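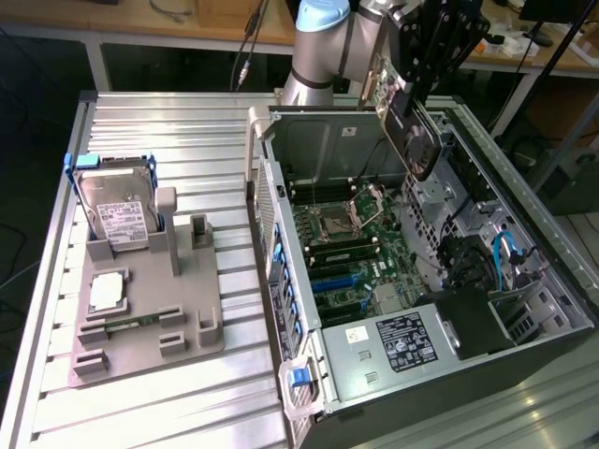
Issue 14, page 4

Galeck Assembly Cell: Frequently Asked Questions

What work is the cell intended for?
The Galeck cell handles the internal parts of desktop computers – processors, memory, hard drives, fan shrouds – with a single arm and gripper. The computer lies on its side with the side panel removed.

How are parts presented to the arm?
Parts are set out in a printed tray beside the computer. The drive stands upright in its caddy; the processor and memory have their own places. Trays for other models may be ordered from Gruteo.

Is a trial available?
Yes. Customers may send up to four computers to the Rornby workshop. Trial requests for August should be addressed to Agnes Engström.

What is the smallest order for contract work?
The minimum is 200 units. Orders above 1000 units are quoted separately by Ottar Berge.

Shares: 14 | Comments: 4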